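Assunto: Re: [oficina-comum] Fita cinzenta nas bancadas, cola velha e o que encomendar
Data: 11/5/25

Boa tarde a todos,

Respondo à mensagem sobre as fitas, que ficou sem resposta na lista. Corto o que não interessa e vou por pontos. Cito primeiro a parte a que respondo:

> Pergunta para quem tem mais anos disto do que eu. Na arrumação
> de junho ficou combinado que se deixava de usar fita cinzenta
> para tudo, mas continuo a vê-la nas mesas, nas mangueiras e até
> na caixa dos discos de lixa. Quando a arranco fica cola, e
> quando a deixo fica feio. Há alguma regra? E para tirar a cola
> dos tampos brancos, álcool ou aguarrás? No balcão da entrada
> experimentei acetona e ficou uma mancha baça que não sai.
>
> Outra coisa: vi que se fala em mudar de fornecedor. Se vamos
> encomendar, peço que venha fita de papel decente, porque a que
> temos rasga em diagonal a meio do rolo.

Primeiro a acetona, para não haver mais estragos. Não usem acetona nos tampos brancos. Nem nos tampos, nem nas caixas de plástico, nem em nada pintado. A mancha baça do balcão não é sujidade, é a superfície que foi atacada, e já não volta ao que era. Pode disfarçar-se um pouco com polimento de automóvel muito fino, mas eu deixava estar.

Quanto à regra: não há regra escrita. O que ficou combinado em junho foi o seguinte, e copio das minhas notas. Fita de tecido cinzenta para remendos provisórios, com prazo. Fita de papel para marcar e proteger. Fita transparente para papelada. Fita isoladora para cabos, e só para cabos. O prazo da cinzenta é que nunca ficou definido, e daí o problema. Proponho duas semanas. Passado isso, ou se repara a peça ou se tira a fita.

1. O que a fita cinzenta faz bem e o que faz mal

A fita de tecido tem três camadas: um filme de polietileno por fora, uma malha no meio e uma massa adesiva de borracha por baixo. A malha é o que permite rasgá-la à mão a direito. Se a malha for aberta (poucos fios), as pontas ficam desfiadas e a fita estica quando se puxa. Se for apertada, rasga limpo e custa mais.

Sobre uma superfície grande e lisa, a melhor maneira de a aplicar é em tiras horizontais, cada uma a sobrepor-se um pouco à anterior, como telhas. Começa-se pela de baixo se houver risco de escorrer água. As pontas é que são o ponto fraco, principalmente do lado onde se passa a manga ou o pano. Podem ser aparadas com tesoura de cantos redondos. 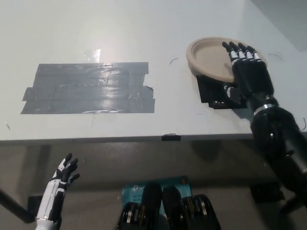 2. Como tirar a fita

Devagar e em ângulo baixo, quase paralelo à mesa, a puxar a fita sobre si mesma. Puxar para cima é o que arranca o filme e deixa a cola toda. Se a fita estiver lá há muito tempo, aquecer com o secador de cabelo que está no armário, no mínimo, sem o parar no mesmo sítio. A pistola de ar quente não serve para isto, marca o tampo.

Quando há tiras sobrepostas, começar pela última que foi colada. Quem começar pela primeira leva as outras atrás e acaba com um novelo.

3. Como tirar a cola

Por esta ordem, e parando assim que resultar:

Bolas de fita. Enrola-se um bocado da mesma fita com a cola para fora e vai-se batendo em cima do resíduo. Parece disparate, mas a cola nova agarra a velha e não se molha nada.

Óleo alimentar ou vaselina. Espalhar, deixar 5 minutos, limpar com papel e depois com água e detergente da louça. Serve para quase todas as fitas de borracha. Não usar perto de madeira crua, que fica com a nódoa para sempre.

Álcool isopropílico num pano, nunca despejado. Resulta melhor com a cola das transparentes, que costuma ser acrílica, do que com a das cinzentas.

Aguarrás só em metal e com a janela aberta. O pano vai para a caixa metálica com tampa, estendido, e não amarrotado no lixo. Já foi dito muitas vezes.

Respondendo então directamente: para tampos brancos, nem uma nem outra coisa em primeiro lugar. Óleo, detergente, e álcool para acabar.

Espátulas, só as de plástico. Um cartão velho também serve. Encontrei riscos compridos numa das mesas do fundo que só podem ter sido feitos com um x-ato, e esses não saem.

4. Fita transparente

Um aparte, porque também aparece nas mesas. A transparente barata amarelece, fica quebradiça e sai às lascas. Se for para segurar um papel ou um molde por uma tarde, muito bem, mas no fim do dia tira-se. Os quadradinhos soltos são os piores, ninguém os vê até ficarem encardidos nas beiras. Contra a luz da janela vêem-se todos.

5. Fornecedores

Pedi preços a dois. A Kesteck tem a fita cinzenta de malha apertada que tivemos antes, e continua boa. Entregam depressa, mas cobram portes em encomendas pequenas. A Isteck é mais barata no rolo, só que a malha é visivelmente mais aberta. Cortei uma amostra de cada e deixei-as coladas por dentro da porta do armário, com o nome escrito a caneta. Puxem as duas e digam o que acham.

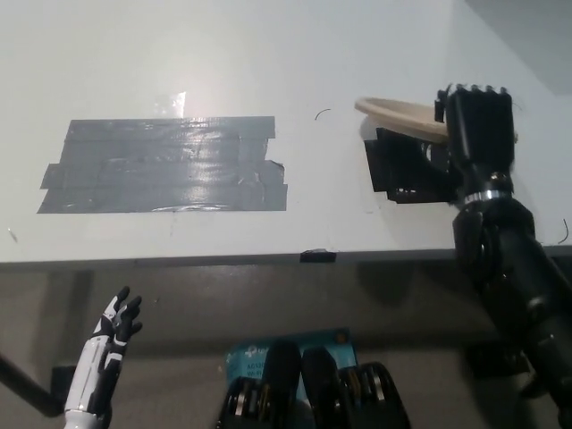
A diferença nota-se mais com o tempo do que no dia em que se cola. A da Isteck agarra logo, até demais, e depois começa a levantar nas pontas. A da Kesteck precisa de ser calcada com força, de preferência com o rolo de borracha, mas fica. Para trabalho provisório de duas semanas qualquer delas chega, e é por isso que tenho dúvidas em pagar mais.

Para a fita de papel a minha preferência é clara: a Endon, a de cor creme, não a azul. A azul é feita para ficar mais dias sem deixar cola e nós nunca a deixamos tanto tempo. O rasgar em diagonal de que se queixa a mensagem acima é, na maior parte dos casos, rolo velho ou guardado ao frio. Os que temos passaram o inverno na prateleira junto ao portão. Antes de os deitar fora, ponham um deles numa divisão aquecida de um dia para o outro e experimentem outra vez. Se continuar a rasgar, lixo.

Quem trabalhou na oficina de Riihimäki há de lembrar-se de que lá guardavam todos os rolos deitados, dentro de sacos fechados, num armário interior. Os rolos de pé ganham pó nas laterais, e o pó nas laterais é o que faz a fita levantar nas beiras. Não custa nada fazer igual.

6. O que proponho encomendar

Fita cinzenta, Kesteck, malha apertada: uma caixa pequena.
Fita de papel Endon, creme, na largura média e na estreita.
Fita isoladora preta. Acabou, e andam a tirar a do estojo de electricidade, que devia estar sempre completo.
Álcool isopropílico, 2 garrafas.
Luvas de nitrilo, tamanho médio e grande.

Não ponho fita de dupla face. A que há chega, e é a mais difícil de tirar de todas. Quem precisar dela para fixar moldes à fresadora que use a técnica da fita de papel dos dois lados com cola instantânea no meio, que sai limpa. Se houver interesse explico isso noutra mensagem.

O total fica abaixo dos 200 euros que temos para consumíveis, mesmo com portes. Faço a encomenda na próxima segunda-feira de manhã, por isso alterações até domingo à noite, por favor, e para a lista, não para o meu endereço pessoal.

Falta decidir quem troca os rolos velhos pelos novos quando chegar a caixa. Eu posso receber a entrega, mas nessa semana não consigo ficar a arrumar.

Cumprimentos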